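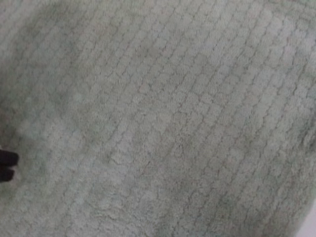

**Teresa Holub**
Publicity Manager, Simari Pictures

**FOR RELEASE IN SEPTEMBER**

# Simari Pictures to open *Clinidura* in 40 theaters this October

Simari Pictures will release the drama *Clinidura* in October. The film opens in 40 independent theaters and will stay on screen for at least two weeks at each of them. A home release is planned for January.

*Clinidura* takes place over one winter in a small private hospital that has been sold and is due to close. A night clerk is told to pack the patient records for storage. She finds a set of files for people who were admitted but never discharged, and she starts calling the phone numbers written on the folders. Most of them no longer work. One is answered by a man who says he has been waiting for the call.

The film runs 104 minutes and is in English, with some scenes in Spanish with English subtitles. It was shot in sequence over five weeks, nearly all of it at night, in a former hospital building that was later torn down. There is very little music. The sound team recorded the boilers, elevators and hallway doors before the main shoot, and those recordings make up most of the soundtrack.

*Clinidura* had its first public showing in the spring at the Bandara Film Festival, which received 1133 feature entries this year. It played in the main program and was added for a second screening after the first one sold out. Simari bought the North American rights shortly after the festival ended.

"We watched it twice in two days and made an offer on the second evening," Simari Pictures said in a statement. "It's a quiet film and it takes its time. We think it belongs in a theater, with the lights down and the phones off, and we have booked it with houses that will give it a proper run."

## Poster and trailer

The trailer will play in participating theaters from the middle of September and will go online the same week. It runs just under two minutes and uses dialogue from the first half of the film only. The poster comes in two versions, one with the clerk at her desk and one with the title alone. The second is the one most theaters have asked for.
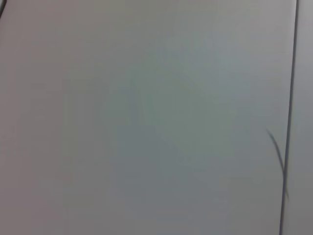
The title-only poster will also be used for newspaper ads, the ticket page and the lobby cards. Simari is printing 3000 copies, and 2000 of them will go to theaters ahead of opening night. The remaining copies will be sold through the Simari online store. The background is a smooth pale gray, with a faint darker patch in the middle that fades out at its edges, and the title sits low and to the right in small black type. Theaters that need a horizontal version for digital signs can request one by email, and it will be sent as a separate file.

## Special screenings

The Wemen Theater will hold a preview one week before the general opening. Doors open at 6:30 p.m. and the film begins at 7:15 p.m. A discussion with members of the cast and crew will follow. Tickets are on sale now at the Wemen box office and on its website. Seats are not numbered.

Open-caption showings will be offered at every participating theater at least once during the first week. Audio description will be available wherever the equipment is installed. Please check with the theater before you buy a ticket.

*Clinidura* has not been rated. It contains strong language and a scene of a medical emergency.

## For press

Review links will be sent to accredited press in the last week of September. Reviews are embargoed until 9 a.m. Eastern on opening day. Stills, production notes and a full credit list are in the press section of the Simari website. Interview requests should go to the publicity office with the name of the outlet, the preferred format and a deadline.

A full list of theaters and dates will be posted on the *Clinidura* page and updated as new bookings are confirmed.

**About Simari Pictures**

Simari Pictures is an independent distributor of dramas and documentaries. It releases six to eight films a year in theaters and on home video. Other titles planned for the coming season will be announced in November.

###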